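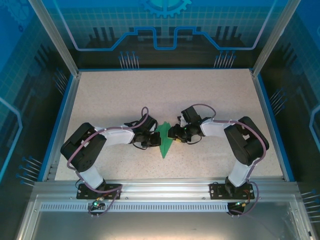 **Velimir Berisha**
October 26, 2020

1/ I want to write a small thread about folding leaves. My daughter's school in Drurgate asked the parents for green leaves for the long wall beside the stairs, and I said yes before I asked how many. The wall needs 438.

2/ A leaf of this kind is very simple. It is flat, long, and has one point that everybody notices. You do not need to know origami. You need a straight edge, a clean table and some patience in the evening.

3/ I bought a box of 700 green squares from Hakwood. It sounds like too much, but I know myself. The first evening I spoiled so many that I stopped being proud of my big box.

4/ My first mistake was to press the crease too early. I folded one side, pressed it hard with the nail, and only then looked at the point. If the point is crooked at this moment, it stays crooked. The old crease always wants to come back.

5/ So now I fold in this order:
- put the square with one corner toward me
- make a soft line from that corner to the far one, and open it again
- bring the left edge to the line, do not press
- bring the right edge to the line, do not press
- look at the point, correct it, and now press everything

6/ This gives a kite. For a longer leaf I repeat the same two folds one more time with the new edges. It becomes thick near the point, so the second time I leave a very small space at the middle line. Maybe the width of a thread, not more.

7/ Some people asked me about the stem. I do not make a stem. My wife thinks a leaf without a stem looks like an arrow, and she is right, but on the wall there will be a painted branch and the leaves will sit directly on it.

8/ The other leaf I like is the lazy one. You take a bigger sheet and turn only one corner, so there is a triangle lying on top and the rest stays as it was. From far away the shadow under the flap does half of the work.

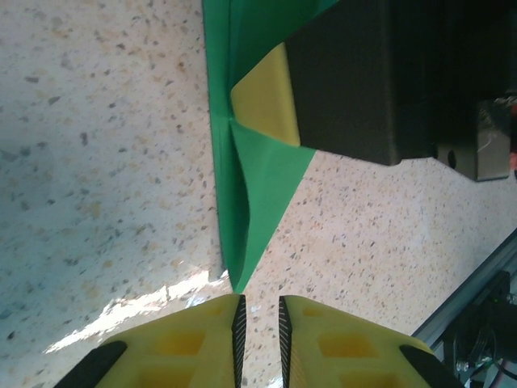
Green sheet with a folded flap, the point of the triangle toward us.

9/ With the lazy leaf, the place where you stop the fold is important. If you turn the corner too far, you get just a small sheet with a mistake. I stop when the point comes a little past the edge, and then I move it left or right until I like it.

10/ About the color. One green is boring on a big wall, I agree, but a folded leaf already has several greens in it. The part that looks to the window is lighter and the part below the flap is darker. I noticed this only after I had already asked at Panagiotou for a second shade (they did not have it).

11/ About cloth. My aunt in Zestbridge folds the same shape from napkins. She says that cloth must be ironed first and folded after, and then ironed again with the fold closed. I tried without the first ironing and my leaf opened itself before the soup was on the table - so listen to my aunt.

12/ About foam sheets, the thin ones from the hobby shelf. They can be folded, but they do not remember the fold. For foam I would cut the leaf with scissors and only bend it softly along the middle.

13/ The table matters more than I expected. On our kitchen table there is a cloth, and the cloth moves together with the sheet. I now take it away and work on the bare top. I also wipe the top before I begin, because one crumb under the crease makes a hole in the green side. I have seen this too many times.

14/ Tonight I have 115 good ones in a shoe box. They lie flat, all points in the same direction, with a heavy dictionary above them. Please do not stand them up in a bag like I did in June with the paper boats. The points at the bottom were all soft when I arrived.

15/ A question for people with more experience: how do you fix such leaves to a painted wall? The school does not want pins. I have tried the small round stickers and they hold well, but when I want to move a leaf, the back tears a little. Double tape is even worse.

16/ Also, if somebody near Drurgate has one free evening and likes this kind of quiet work, please write to me. I bring the squares, and there will be tea. Children from eight years can do the kite without help. Younger ones usually prefer to decide which leaves are beautiful and which must go back to the table - my daughter has already sent back nine of mine.

17/ I will add the measurements of the long leaf tomorrow. The ruler is in her school bag and she is asleep.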